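Getsemaní Zepeda
Sat 13 June

OK so the play kitchen is finally built and I have to talk about it, because I have not been this happy with a piece of kid furniture in years!

Quick background: I found it on the secondhand page for Hangate, listed as "toy kitchen, some screws missing." It turned up in a flat stack with a sandwich bag of hardware taped to the back. No instructions. I drove it home with one panel riding on my lap at every red light (don't do this).

I was ready to repaint the whole thing. I had a 50 dollar budget and a whole mood board, all dusty pinks. Then I wiped the panels down and the white and pale wood looked so good together that I closed the paint can and put it back in the closet.

The missing screws, for anyone in the same boat: the hardware store on Gilmont sells the short ones loose. I needed 4. The guy let me test them on a side post I'd carried in under my arm, and he deserves a medal.

Order that worked for me, after one very wrong start: side posts first, then the backboard, then the counter, and leave every screw a half turn loose until it's all standing. THEN tighten. I did it the other way round and had a kitchen that leaned like it had been at a wedding.

Favorite part, no contest, is the range hood. It's a proper gray chimney hood! On a toy! Our real kitchen doesn't have one that nice.

Second favorite is the edge of the countertop. It's scalloped all along the front and I keep running my thumb over it when I walk past. 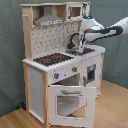 And the faucet!! A big black curve over a dark gray sink, like something out of a fancy apartment listing. My daughter has already "washed" 200 dried beans under it (she says 200, I'm not checking).

There's also a little peg sticking out of the post on the left. We've had a debate going all morning. I say dish towel. She says it's for her hat. The hat is winning.

Somebody asked about the little microwave up in the corner. Yes, it has its own handle and its own strip of buttons, and yes, everything we eat from now on is going to be a bean that has been microwaved.

Next up is food. My friend Jabłońska sews felt vegetables and has promised us leeks by August. I've never wanted a felt leek before and now it's all I think about.

If you've got one of these in pieces in the garage, put it together this weekend! Mine took an afternoon and two coffees. Send me pictures of yours, I want to see every single hood.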